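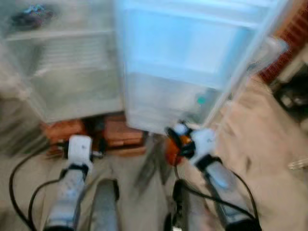 An open refrigerator compartment and a light-blue storage bin.

# Groton food shelf to move to longer hours in March

February 20, 2019

The food shelf on Midine Street in Groton will stay open later on weekday evenings starting in March, and it will begin taking frozen and chilled donations from households for the first time. Until now it has accepted cold food only from stores and farms.

The change follows a winter in which 83 households signed up to use the shelf, two more than the 81 registered a year earlier. That is a small increase, but the households are coming more often. Many used to visit once a month and now come every other week. Evening visits have been the hardest to fit in, and people who work day shifts have told the desk that the present closing time of 5 p.m. leaves them no way to get there.

Under the new schedule the doors will open at noon and close at 8 p.m. Morning hours will end. The shelf tried keeping both last fall, but there were not enough people to cover the desk, and on several mornings it opened with one person doing check-in and stocking at the same time.

Households may still visit as often as they need to. A proof of address is asked for on the first visit only. A piece of mail is enough, and so is a note from a landlord. Income papers are not required. Anyone picking up for a neighbor should bring a signed note with the neighbor's name and the number of people in the home. 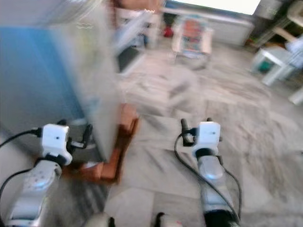
**Groton Community Services Department: Food and Household Support**

Cold storage has been the main limit on what the shelf can offer. Bread, canned vegetables, rice and pasta have been in good supply all winter. Milk, eggs, cheese and meat have not. When a large delivery of dairy came in before the holidays, part of it had to be sent on the same afternoon to a kitchen in the next town.

The department has now signed an agreement with Gereck, a food wholesaler, to use a section of its cold room on the north side of town. Deliveries from there will come twice a week. The agreement runs for one year and can be renewed. The department will pay for fuel and for the driver's time, and the wholesaler will not charge for the space.

A second supplier, the Van der Merwe farm, will continue to send potatoes, onions and winter squash through the end of March. The farm has asked that its crates be returned empty and clean. Crates went missing last season, and the farm had to buy replacements before planting. People who took produce home in one of the green crates can leave it by the side door at any time, including when the shelf is closed.

Household donations of cold food will be accepted under a short set of rules:

- Food must be sealed in its original package with the date showing.
- Frozen food must arrive frozen hard. Food that has started to thaw will be turned away.
- Milk and eggs must have at least five days left before the printed date.
- Home-cooked meals, home-canned goods and opened packages cannot be taken.
- Wild game can be taken only from a licensed processor, with the processor's label on it.

Each household donor is asked to bring no more than 20 pounds of cold food at one time. Larger amounts are welcome, but the donor should call first so that room can be made. There is no limit on dry goods.

The shelf is most in need of cooking oil, peanut butter, canned fish, baby formula and low-salt soup. It has more than enough canned corn and green beans and asks donors to hold off on those until summer. Toilet paper, dish soap and diapers in the larger sizes are also short. Paper bags are no longer needed.

Parking will change along with the hours. The lot behind the building is shared with the dental office, which closes at 5 p.m. After that time visitors may use any space in the lot. Before then they should park in the row along the fence or on the street. The ramp on the east side has been repaired and is open again, though the handrail on the upper part is temporary and will be replaced when the weather allows.

The bus stop at Midine Street and Mill Road is still out of service for sewer work. Riders should get off at the library stop and walk one block south. The road crew expects to finish before the end of March, but the bus company has not set a date for reopening the stop.

Home delivery will go on as before for people who are over 65, sick or without a way to travel. Delivery bags are packed in the morning and go out after lunch. From March, bags will include chilled food when there is some to give, so a person must be home to receive them. Drivers will not leave a bag with milk or meat on a porch. If no one answers, the cold items go back and the dry items are left. People on the delivery list will get a letter with the new time for their street, and those who have moved should tell the desk before the letters go out.

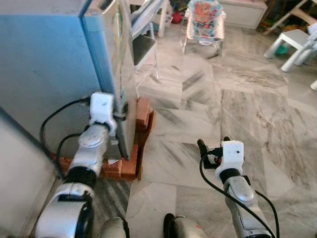

**Can people who live outside Groton use the food shelf?**

Anyone who lives or works in Groton can use it on a regular basis. People from other towns can pick up one emergency bag, and the desk will give them the address and hours of the shelf nearest to their home.

The shelf will be closed for two days before the new hours begin so that the storeroom can be rearranged and the check-in desk moved closer to the front door. Emergency bags will be handed out at the town hall front counter on those days, during the counter's usual hours. Donations cannot be taken there.

New printed schedules will be at the library, the post office and the town hall by the end of this month. They are available in English, Spanish and Portuguese. A large-print version can be picked up at the food shelf desk.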